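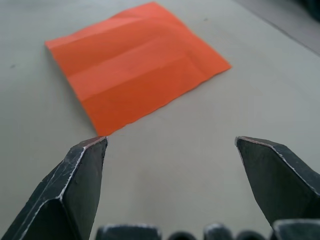

Paper for beginners — what are you all buying?

foldyduck
I've signed up to help at a Saturday-type craft club in Morden (library, free tea, wobbly chairs) and I've been told to "sort the paper out". I've only ever folded at home with whatever was in the drawer. The budget is 59 quid for the whole term and I've got 11 people, mostly grown-ups. Do I go for proper origami squares or just cut down printer paper?

marrowfat
Proper squares, every time. Printer paper is thick, it cracks on the second fold and people think they're rubbish at it when it's the paper's fault. I get the Risutar 15cm packs and they've been fine for years.

Tilly_in_the_loft
Have to disagree with marrowfat here. I started on printer paper and so did my kids, and it holds a crease much better than the thin stuff. If somebody goes wrong you don't wince at the cost either. Save the nice paper for week four or so, when they know a valley from a mountain!

marrowfat
It holds a crease until you try to reverse it. Have you ever tried a bird base in 80gsm? My thumbs still ache.

foldyduck
Ha, okay, no birds in week one then. I was thinking of starting with pleats and a simple dart, something they can take home and throw at someone.
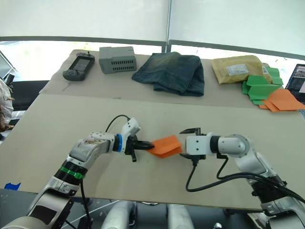 The other thing I can't decide on is colour. The Lemma packs come in one colour each and the mixed ones cost 8 pounds a go, so it'd be a lot cheaper to buy a couple of big single packs and let everyone moan.

grumpyhinge
Go bright. I bought navy once for an evening group and not one of them could see their own creases under those lights. Yellow or orange is much kinder on older eyes. And check it's white on the back — makes "coloured side down" mean something.

Tilly_in_the_loft
Agree on bright. Still say printer paper, you can get that in yellow too :)

Grilluver
Lurker here. Does size matter? I've got hands like shovels and 15cm feels tiny.

marrowfat
Go up to 20cm, or 25 if you can find it. Small is harder for everyone.

foldyduck
Right, 10 packs of the bigger squares in something loud, plus a ream of yellow printer paper to keep Tilly happy. Will report back in January.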